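Grustlow Forums - PC Gaming - Hardware and Upgrades
Search this forum... Advanced search Go

Trular "Complete Collection" listed for PC, is anyone buying this rumour?
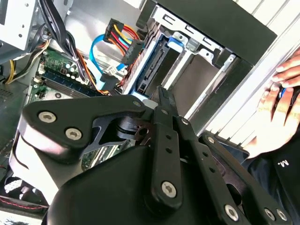 Open case, black drive tray.

pellwater wrote:

So the rumour doing the rounds is that Trular is getting a Complete Collection on PC. Base game, both expansions, all the outfit packs, one download. Somebody spotted a shop page for it, the page went down within the hour, and now every news site is running the same three paragraphs with a different headline on top.

I'd like to believe it. I never bought the second expansion and it's still full price. But I've read the articles and they all link to each other, and the one at the start of the chain links to a screenshot on a message board. The screenshot has the old logo on it. They changed the logo before the first expansion came out.

Has anyone seen anything better than this? I'm not paying for the expansion separately if a bundle is coming, but I'm not waiting another year on the strength of a cropped picture either.

marrowfat_ian wrote:

I saw the shop page before it was pulled. It was there. Whether it meant anything is another matter. That shop puts up placeholder pages for all sorts of things and fills in the date with the last day of the quarter.

Price was blank when I looked. Download size said 160 GB, which seems daft for a game that fits on a drive from ten years ago.

Dunnock wrote:

160 GB is the bit that makes me think it's real. Who would make that up? If you were faking it you'd copy the size off the current store page and add a little. A number that big means new textures, probably the high-res pack they said they were working on back in March.

pellwater wrote:

People who make up shop pages make up numbers too, Dunnock. And they didn't say they were working on a texture pack. They said they'd "love to revisit" the textures, in an interview, after being asked three times. I'd love to revisit Portugal.

Dunnock wrote:

Fair enough on the interview. I still think the size is odd for a fake.

quernstone wrote:

Has everyone forgotten Estdale? Same publisher, same story. Rumour of a complete edition, everyone held off buying the add-ons, and when it came out the "complete" edition was missing the last story chapter because that was sold under a different licence. You had to buy it separately anyway, and it cost more than it had in the sale two weeks before.

I'd put money on the same thing happening again, if they do one at all.

marrowfat_ian wrote:

Estdale did get the chapter added later though. Free, for anyone who had the complete edition.

quernstone wrote:

Nineteen months later. I'd finished it, sold the machine I'd played it on and bought another one.

(It was 19 months, before anybody checks. I kept the email.)

Kaede Nagano wrote:

I run the save editor for this game, so I spend more time in its files than is good for me. Two things that might help.

First, the last patch did add an entry to the list of editions. It's a single line with a name and no content attached. The line says "collection". I wouldn't read much into it. There's been an entry for a "tournament edition" in there since launch and we never got one of those.

Second, if they do bundle everything, check whether your saves carry over before you buy it. With Estdale the complete edition counted as a separate game as far as the store was concerned, and your old saves sat in a folder it didn't look at. You could copy them across by hand, but the achievements all reset.

Dunnock wrote:

So there IS an entry. That's two separate sources now, the shop and the patch.

Kaede Nagano wrote:

It's one line of text, Dunnock. I'd call it half a source.

hobbin wrote:

Can someone tell me why I'd want this at all? I've got the base game and I've played about 10 hours of it. The horse got stuck in a well. Is the rest of it better?

marrowfat_ian wrote:

The first expansion is good. The second one is mostly boats. The horse has been fixed, or at least mine hasn't gone down a well since the spring patch.

quernstone wrote:

The second one is the good one. The first is three long fetch quests and a nice castle. I don't know what you were playing.

marrowfat_ian wrote:

I was playing it with the sound on, quernstone. The castle music alone is worth the money.

pellwater wrote:

Could we stay on whether it exists?

Dunnock wrote:

New article up, dated September 12, 2026. Says "sources close to the studio" confirm the collection is in testing, and that the PC version is first with consoles to follow. It also says it'll run off an ordinary hard drive if you haven't got an SSD.

pellwater wrote:

Which sources? I've read it. The only named source in the whole article is the original screenshot, the one with the wrong logo. And "will run off a hard drive" is copied from the minimum specs of the base game, word for word, with the same spelling mistake in it.

I'm not saying there's no collection. Publishers bundle old games, it's easy money. I'm saying there's no more evidence tonight than there was when I started the thread, and there are six more articles.

Dunnock wrote:

I hadn't noticed the spelling mistake. OK, that article's rubbish. I'm still not buying the expansion yet.

quernstone wrote:

Wait for the winter sale. If there's a collection you'll know by then, and if there isn't the expansion will be half price. Either way don't pre-order it.

hobbin wrote:

I've loaded it up again. Horse seems fine. Where's the castle?

marrowfat_ian wrote:

North of the salt marsh, but you need the expansion.

hobbin wrote:

Right.

Reader comments on this topic

fennimore: Emailed the shop to ask. Got an automatic reply about my delivery, and I haven't ordered anything.

Ottoline_B: The boats are the best part and I'm tired of pretending otherwise.

stub_axle: My copy of Estdale still hasn't got that last chapter. Does it have to be claimed from somewhere?

Related topics
Estdale complete edition: what's missing and what isn't
Moving a game library to a second drive without downloading it all again
Sasaki wireless pad keeps dropping out in menus
Trular: castle quest won't start after patch
Do minimum specs mean anything any more?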